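Progress Report to the Phelan Fund
Safe Working Rules for Humanoid Robots at the Table (project Trisaron)
Prepared by Rekha Kushwaha, Wisulier
2026-08-06

14 shares | 3 comments

Since the January report we have moved from writing the rules to working under them every day. This report tells what was finished, what was changed, and what is still open. I have tried to keep the same order as in the grant plan, so that you can compare easily.

1. The rule book

The second version of the rule book is complete and has been in use by both teams, ours and the team at Esar. The first version was too long. Operators told us that they read it once and after that worked from memory. In the new version the daily rules fit on one sheet, and the longer text is kept only for training and for questions.

The main daily rules are these:

- Before the arms get power, the operator says it aloud and waits for an answer from every person at the table.
- A person who sits inside the reach of the arms keeps the hands on the own side of the table while the robot is moving.
- The stop control is tested at the start of each session and after each change of operator.
- Only the operator gives motion commands. Other people can ask for a stop at any time, and no reason is needed.
- Objects for the task are put in place with the arms at rest.
- Faces are not kept in recordings without written consent.

The rule about the answer caused the most discussion. Some colleagues found it slow. We have kept it, and after the first weeks there were fewer complaints.

2. Sessions and records

In this period we logged 500 sessions with the new session form. Of these, 363 were with a person seated across the table from the robot. The other sessions were with the robot alone, or with the operator standing outside the marked area.

We had 2 events that our rules call reportable. In the first one, the arm was started before the answer was heard. In the second one, a drinking cup was knocked over by the forearm and the water reached a power strip. No person was hurt and no equipment was lost. Both events were written up on the same day and discussed with Esar. After the second event we added a rule that open cups stay off the work table. Closed bottles are allowed if they stand at the back.

3. Training of staff

All operators at Wisulier have now passed the short practical check. At Esar the check is done for the day team, but the evening team is still waiting. The delay comes from our side: I am the only person who can sign the check, and I could not travel in the planned weeks. We are now preparing a second person for this work.

We also learned that the people who sit with the robot need training as much as the operators. Many of them work on a laptop between the tasks and stop paying attention to the arm. The training for them takes less than an hour, and it is now required before the first session.

4. What is not finished

The part about speed limits near the hands is still a draft. Our measured values and those from Esar do not agree, and we suspect that the two teams start the measurement at different points of the motion. I do not want to put a number in the rule book before this is clear. We will repeat the measurements together, with one method.

The rule about loose things on the table is also weak. It says the table must be "clear enough for the task", and each operator understands this differently. Phones, small devices and packaging are the usual question. We plan to replace this sentence with a simple list of what may stay and where.

5. Budget and next steps

Spending follows the plan, except travel, where less was used than expected. With your agreement, we would like to move this remaining amount to printing and translation of the one-page sheet. Please let us know if a formal request is necessary.

In the next period we will finish the speed section, complete the checks for the evening team at Esar, and send you the third version of the rule book for comments.

Related items
Trisaron: January progress report
One-page sheet for operators, version 2
How we write up a reportable event
Esar and Wisulier agree on a shared session form

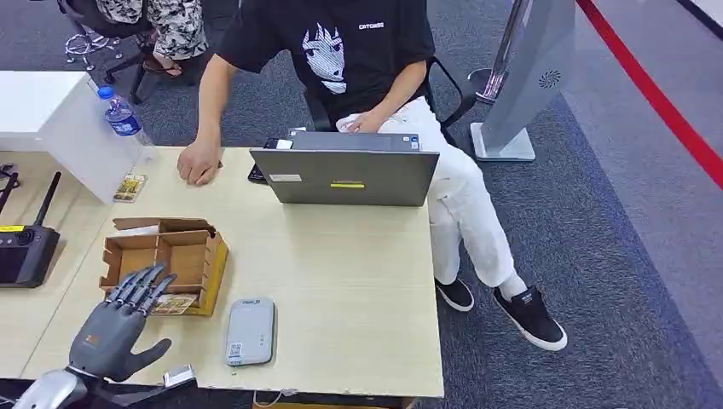
Table work with the robot hand just in front of a divided cardboard tray and a person seated across the table.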